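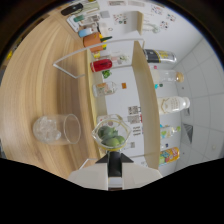 Chapter 5
Who Makes the Film? Credits, Control and Changes of Director

When a film goes into production, many people have a claim on how it will look and sound. The director is the best known of them, but the director usually works under contract to a production company, and the company may answer to a distributor. This chapter looks at what each of these parties controls and what happens when they disagree.

The main case is Nelimik, a science fiction film made by the production company Zodska. Work began in 2013 with Edem Abubakari as director. He had written the first draft of the script and had chosen most of the cast. After 67 days of shooting, Zodska replaced him. A second director shot new material for 27 days, and the finished film carried one director's name and a producer's credit for the other. We will return to that credit in Section 5.3.

A credit is a line of text, but it is also part of a contract. "Executive producer" can mean that a person raised money, brought in the script, or agreed to leave a project on good terms. Readers should not assume that two people with the same title did the same work.

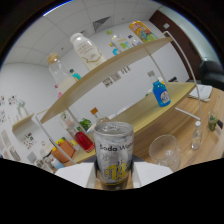 Props raise the question of control on a smaller scale. The prop department buys or makes each object, the art director approves it, and the director decides where it goes. A distributor may then ask for a change if a product name can be read on screen. Many productions avoid the problem with plain labels. A silver can that says "Soda Water" tells the audience what the drink is, and the words are large enough to read in a close shot. If the drink is replaced during reshoots, the can in the new footage has to match the old one, or the scene must be shot again from the start.

Reshoots are a normal part of film work. Most are short and fill gaps found during editing. A missing reaction shot or an unclear line of dialogue can be fixed in a day if the actors are free. Longer reshoots, like those on Nelimik, can alter the story itself. Zodska's later film Fomell kept its director but received a new ending, and we will compare the two in Section 5.4.

Key terms in this chapter: final cut, reshoot, pickup shot, continuity, executive producer, credit arbitration.

5.1 The Director's Contract

Abubakari's contract for Nelimik gave him the right to prepare the first edit of the film. It did not give him final cut, the right to decide which version would be released. That right stayed with Zodska.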